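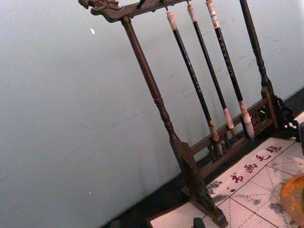

The brush rack, with three of its brushes hung up.

I put off buying a brush rack for years and kept my brushes in a jam jar, tips up. Water ran down into the handles and two of them split. My teacher at the Gevmont evening class, Wilma Peeters, saw the jar last August and told me to get something they could hang from.

The one in the picture is dark wood with turned posts and a dragon head on the end of the top bar. I wanted a plain one, but the plain ones cost more. The fretwork along the bottom collects dust and I go over it with an old toothbrush. There are spare hooks, so I have room for another brush or two.

The felt mat came next. It has a printed grid with dashed lines through each square, the kind used for character practice. I mostly ignore the grid and paint on top of it. The ink marks don't wash out. I tried cold water and dish soap, and the gray just spread, so now I leave them alone.
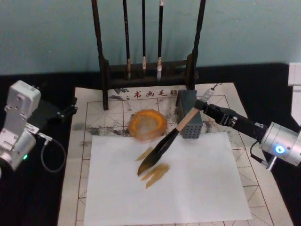
Mat, ink dish and a first few strokes in ochre.

The paper is cheap practice paper that comes in packs of 100 sheets. I go through it fast. Ochre is what I use for warming up, mostly short dabs and then two strokes that fork, which is how Wilma starts everybody on leaves. Mine still come out too fat at the top.

When I'm done I rinse the brushes in cool water, press them on a rag and hang them back up overnight. The dish gets wiped while the color is still wet. The black cloth under the mat goes in the laundry every 4 weeks or so.

Next on the list is a heavier paperweight. I've been using a flat stone from the yard and it slides.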